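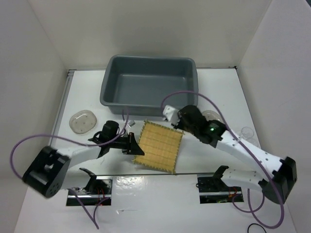

A two-arm station with a bin and woven mat set out on the table.

About Direr

Direr is a teaching and research company based in Gukasville. We help organisations show robots how to carry out ordinary manual work: folding, sorting, clearing and putting away. Our instructors guide the arms by hand or by remote control, and the movements they make become the material from which a robot learns.

The company was founded by Emese Illés and Rimantas Toom, who had worked together on workshop training for school leavers before turning to machines. Their view was that a person who is good at a task, and patient in showing it, should be able to teach it without first learning to write software. That view still guides how we choose our staff and how we plan our courses.

What we do

Our work falls under two headings. The first is demonstration work carried out for clients. A client sends us a task, a set of objects and a description of what a good result looks like. Our instructors agree the order of the steps, practise them, and then repeat the task until the agreed number of demonstrations has been recorded. The usual number for a first study is 273. Attempts that go wrong are kept and marked as such — many clients ask for them — and every set is checked by a second instructor before it leaves the building.

The second is teaching. The Győri Course, named after the street where we rented our first room, lasts 13 weeks and is open to adults with no technical background. Students begin by moving a single arm by hand. They go on to remote control, and then to two-arm work, where most of them find that the hand they do not write with needs a good deal of attention. Each intake is limited to 20 students.

Our stations

Tabletop stations are used for most tasks. Two-arm work takes place over a white table with walls at the back and sides, and the objects are changed to suit the task. Household goods such as bins, mats and clear plastic dishes are in regular use. Soft and see-through items are often requested by clients, and we keep a store of them at our second site in Brarnitz.

Instructors work in sessions of no more than two hours, followed by a break. Cables and fittings are looked over before the first session of the day, and any fault is entered in the station book.

Our people

We employ 24 members of staff. Emese Illés is Director. Rimantas Toom leads client work and is the first point of contact for new studies. Etelka Somogyi is Head of Teaching and sets the content of the Győri Course. Akosua Wumbei manages the Brarnitz site and is responsible for checking finished sets. Finbarr Ní Mhurchú looks after the stations and trains new instructors in their daily care.

Visits and enquiries

Visitors are welcome at Gukasville on Thursday afternoons by appointment. Schools and colleges may bring small groups, who will be able to try the single-arm stations under supervision. Applications for the next intake of the Győri Course close in December. Enquiries about client studies should be addressed to Rimantas Toom, with a short account of the task and the objects involved.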